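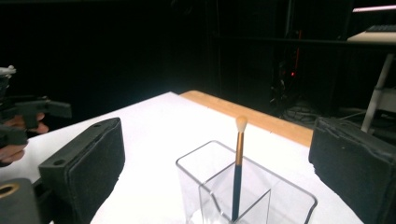
A makeup brush in a clear acrylic pot, with the padded fingers of a hand-held gripper open on either side.

Spend the money on the fingers

Every April I get the same sort of email from somebody with a bit of money left in the pot and three weeks to spend it. They want to get into handling small, awkward things with a gripper, they've had a quote for an arm, and would I mind having a look? I never mind. I love other people's quotes. I read them the way my sister reads houses for sale.

And nearly every time, the quote is the wrong shape. There's a whopping great figure at the top for the arm, a decent one for the computer, something for a frame to bolt it all to, and then right at the bottom, in the same size type as the delivery charge, a line that says "end effector, 1 off". One off! That's the bit that touches things. It's the only part of the whole purchase that the job will ever meet, and it's been given less thought than the trolley.

I'd turn the thing upside down. Start with the fingers and the objects, buy plenty of both, let people use hand-held grippers for a good long while, and only then talk about what arm you need and whether you need one this year at all.

Take a brush standing in a pot. It sounds like nothing. I'd have put it in the easy column once, next to blocks and tennis balls. But think about what you're asking for. The bristle end is soft and you don't want it crushed. There's a metal ferrule, and then a handle that's down inside the container. The container is see-through, so its edges come and go with the light, and on a white table you get white showing through every side of it. If you want to lift the brush out you have to go up before you go anywhere else, or the pot comes with you. None of that is written on an arm's spec sheet. Reach and payload won't tell you a thing about it. The shape of your finger, what it's padded with and how wide it opens will tell you nearly all of it.

I argued this at some length with Dace Petrauskas, who looks after the money side at Barkby and is much better at it than I am. Her view was that an arm is an asset and a box of foam pads is a consumable, and the two live on different lines, and the asset line is the one that people will sign. Fair enough, that's how budgets work and I'm not going to pretend I can change it from my kitchen table. But it does mean that a team can own a lovely machine and have to beg for the sticky pads that make it useful. I've seen people nursing a worn finger through a whole month because the reorder needed a signature. Padding frays. It's supposed to give a bit, so of course it wears. Plan for it! Put fifty pairs on the first order if you can squeeze them in, and write them down as part of the machine.

Elango Arumugam did exactly this at Flandov and I thought he'd overdone it. He ordered 50 pairs of fingers in more than one thickness, two hand-held grippers, a second-hand table, and spent the rest on stuff to pick up. His boss asked where the robot was. (I asked too, I'll admit.) What he had by the summer, though, was a list of 102 objects that somebody had tried by hand, with a note next to each saying which finger they'd used and what had annoyed them. When he went back for the arm money he knew how wide the gripper had to open and how much it needed to hold, and he asked for a smaller arm than the one in the original quote. I've hardly ever seen that happen.

Now, the objects. Please don't let this be whatever was in the desk drawer. I know it feels silly to put makeup brushes and acrylic pots on a purchase order, and I know somebody upstairs will raise an eyebrow, but they cost next to nothing beside the hardware and they decide what your people learn. Buy clear things, because clear things are a pain. Buy things that stand up inside other things. Buy five of anything you like, so that when one cracks you aren't off to the shops trying to match it. If I had 1,000 to spend on improving a set-up that already works, in any currency you fancy, I'd spend the lot on objects and pads and not feel bad for a second.

Justinas Rimkutė disagrees with me about tables. He says I never mention them, so I'm mentioning them. His point is that a plain white top makes life easy at the start and then you get used to it, and every other surface in the world comes as a shock. He'd budget for several tops that can be swapped over, cheap boards in different colours, and somewhere to store them. I think he's right, and it annoys me slightly that the boards at Huter cost less than I'd spent on coffee while we talked about it.

Then there's people's time, which the quotes leave off altogether. A hand-held gripper needs a hand. If you're working two-handed it needs both of them, belonging to someone who's awake and comfortable and hasn't been at it since breakfast. Mārtiņš Raudsepp sent me his plan for Vītola and it had the hours down as nought, on the grounds that the staff were already paid. They are, but they were already doing something else! Put the hours in. Put the breaks in too. If the total frightens you, buy less kit, and you'll have more from it than the place down the road with three arms and one tired person.

The best case against all this is Ivars Siliņa's, and he's made it to me more than once. Prices go up, lead times are dreadful, and the money that's there this spring may not be there next. Grab the arm while you can, he says, and work out the fingers later. I do feel the pull of it. If your choice really is an arm now or no arm ever, then buy the arm, and I'll keep quiet. But do ask whether anyone has told you that in so many words, or whether it's just the feeling that goes round an office when the year's nearly up. In most of the places I've been asked to look at, the money could be split over two years by filling in one more form.

So if you've a quote sitting in front of you, have a look at the bottom line, the little one. Ring the supplier and ask what a spare set of fingers costs, how long they take to arrive, and whether you can fit your own. I've had some very long silences on the phone after that last one.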